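Engineering Technology > Automation Systems > Module 3 > Equipment planning and budgets

Module 3 – Costing a manipulation cell

These notes cover the planning stage for a small robotic handling cell, from the first task list to the purchase request. The technical selection of arms was dealt with in the previous module and is not repeated. Students enrolled through the Cundanby campus should use the costing sheet supplied with this handout; the older sheet has no line for consumables.

3.1 Start with the task list

A purchase request that begins with an arm model is usually returned. Begin with the objects to be handled, the fixtures they go into and the work surface. For each object record the packaging, the surface finish, the stiffness and whether it has anything trailing from it. A snack in a clear plastic bag and a rigid carton of the same mass are different tasks, and may call for different fingertips. Film packaging deforms under the gripper and reflects light into the cameras, so both the grip and the sensing lines of the budget are affected.

Record the fixture as well. A corrugated cardboard sorting box with partitions costs almost nothing and can be recut when the compartment size turns out to be wrong. It also moves when pushed. Allow for a means of locating it on the bench, and for replacements.
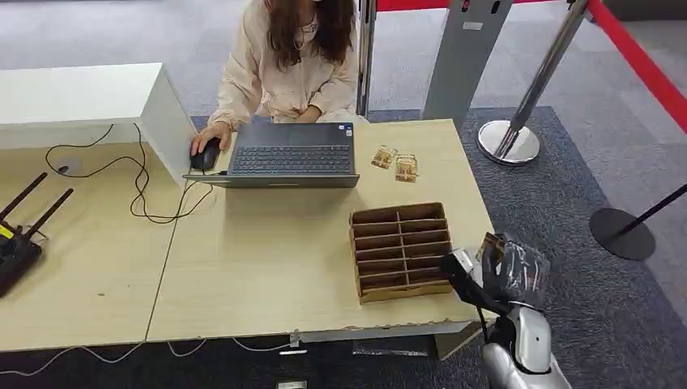 A comment left on an earlier version of these notes objected that the fixture line is too small to be worth a heading, and that a department which can afford an arm can find a cardboard box. The objection is fair as far as the first box goes. In the Skadau costing exercise, however, fixtures, bins and replacement packs were left under "sundries", and sundries was the only heading that had to be topped up before the cell was handed over. Small lines are kept separate so that somebody is responsible for ordering against them.

3.2 End effectors

Treat the hand as a separate item with its own service life, spares and lead time. Suppliers often quote arm and hand together. Ask for the quotation to be split, then check whether the wrist interface, cabling and software licence sit on the arm side or the hand side. In the Galindo quotation used in the tutorial, the licence appears on both. 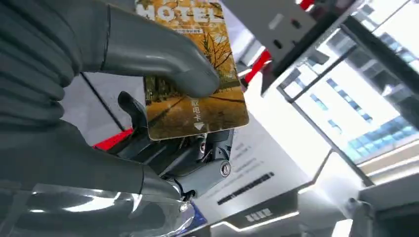 Thin, flat objects are where a cheap gripper most often fails the specification. The object offers little depth to close on, and if it must be presented to a slot its free edge has to stay clear of the fingers. The quotation should state the minimum thickness that can be held and the repeatability of the held edge, tested on the buyer's own samples. A hotel key card is a useful sample for this purpose: held upright between an upper finger and a finger assembly beneath it, with the insertion arrow printed on its face, it makes orientation errors easy to see and to score. Include a stock of such samples in the consumables line. Laminated faces scuff, and a scuffed card does not test the same grip as a new one.

Exposed joints and linkages need a further entry. If small hinges and screw heads are accessible at the fingers, include a fastener kit and bench time for inspection. Where the supplier offers a protective cover or glove, price it as a consumable and ask how a worn one is removed. The tutorial sheet allows $2000 for hand spares and coverings in the first year. This is a teaching figure and should be replaced with a supplier's price in any real submission.

3.3 Bench, cabling and floor area

Floor plans submitted in this module tend to show the arm footprint and nothing else. The plan must also show:

- the operator's seat and laptop position
- the router and its power supply
- cable routes, including any grommets in the tabletop
- barriers or stanchions around the area
- storage for objects not in use

Tables pushed together leave a seam. Decide whether any fixture will straddle it, and if so budget for a single top or a cover plate. Cables lying across the work surface are a handling hazard and also a sensing problem. Cable ducting and ties are cheap – include them in the first order.

Corded objects should be entered as a separate task class. A plug or adapter with a lead attached drags on the tray and the desk edge, and the reach calculation has to include the lead.
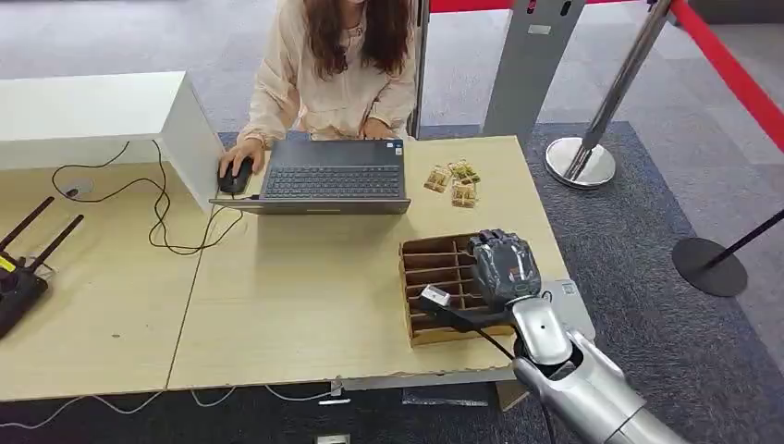

Figure 3. Covered robotic hand holding a white plug-like device over a partitioned cardboard tray; cable trailing over the desk edge.

3.4 Handover tasks

Tasks in which an object passes between a person and the hand carry costs that bench tasks do not. The risk assessment is longer, force limits must be verified, and staff have to be rostered for every trial. Labour is the largest of these. The Irkport worksheet splits it into two lines, one for the person handing over the object and one for the person supervising the arm. Do not merge them. A plan that assumes one person can do both will be marked down unless the risk assessment supports it.

Window light should be checked at the times of day the cell will run. Blinds are a facilities cost in most institutions and need to be requested early, as they are seldom fitted at short notice.

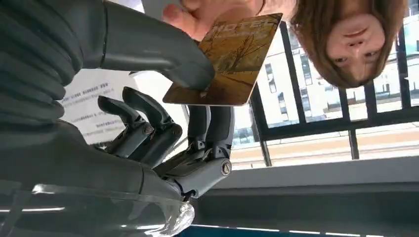

Can the handover trials be deferred to the second year to bring the first-year total down?

They can, provided the force-limiting option is bought with the arm. Retrofitting it generally means a return to the supplier and a second commissioning visit, and both must then appear in the second-year column.

3.5 Submission

Submit the completed costing sheet, the floor plan and two comparable quotations, each with arm and hand priced separately. Contingency is shown on its own line and not spread through the others. Sheets are due in May, before the practical block.

Unit office, Automation Systems, Cundanby campus | Copyright the teaching unit | Back to top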